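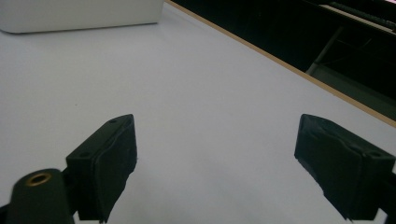
**1/**
Righto, long one today, so put the kettle on. A few of you asked why the Firnar updates went quiet through February, and the answer is that we had a fault with the hand-held gripper, it took me far too long to find, and I'd like to save somebody else the bother.

**2/**
For anyone new (hello, and welcome!), I look after the grippers for a small project in Jistthorpe. We record people doing ordinary table jobs with a hand-held gripper, and later an arm tries to learn the same jobs from those recordings. We were aiming for 2,000 good ones by the end of the summer.

**3/**
The trouble started with drops. The fingers would close on something, lift it nicely, and then partway across the table it would slide out and land with a clunk. At first I blamed tired hands, mine included. You squeeze a trigger all morning and your grip does get lazy.

**4/**
Then I blamed the squeeze itself. I stripped the trigger linkage, cleaned it, put it back together and felt very pleased with myself for one whole evening. Next morning at half past nine, clunk. Same as before.

**5/**
What I should have looked at first was the pads. Have a look at the inside faces of the fingers. The edges are frayed and uneven on the left one, and the right one is wrinkled, with the bottom edge looking properly torn. I'd been staring at those fingers every day and my eye had just stopped seeing it.

**6/**
A bit of fraying on its own wouldn't have worried me. But when I pressed on the right pad with my thumb it crept. The glue behind it had let go along the lower half, so under load the pad was sliding on the finger and carrying the object along with it. The object wasn't slipping off the pad at all!

**7/**
That explained the part that had been driving me up the wall, which is that light things were fine and heavier things mostly weren't. It also explained why the drops got worse after lunch. The room at Jistthorpe warms up in the afternoon and that glue goes soft as butter.

**8/**
Now the less cheerful bit. I went back through the recordings and 121 of them had pad creep I could spot once I knew what I was after. Some looked like perfectly good lifts until you slowed them right down. They've all been pulled out of the training set, and yes, I had a little sulk about it.

**9/**
There's a safety side too, and I don't want to skip over it. The arm in the next bay has fingers from the same batch, with the same glue. It carries things at head height for anyone sitting down. I switched it off that same afternoon, before I'd even finished my tea, and it stayed off until its pads had been redone.

**10/**
The fix, for those who like the fiddly details: old pads off, every last bit of glue scraped back, faces scuffed with fine paper and wiped clean, then new pads on with the Spanos two-part stuff and clamped overnight. Don't rush the clamping. I rushed one and had to do it twice.

**11/**
We've also added a thumb test. Every 50 recordings you stop, push each pad sideways, and have a good look along the edges. If it moves or there's a lifted corner, the gripper goes in the Jurnis tray and you grab the spare. It takes 20 seconds and I'm a bit embarrassed we weren't doing it all along.

**12/**
Still on my list: a pad with a lip that hooks over the fingertip, so we're not leaning on glue for everything. My first go at it was too thick and the fingers wouldn't close on a sheet of card. If you've made something similar and it lasted, I'd dearly love to hear what material you used and how thick you went. Replies are open and I'll get to them after tea.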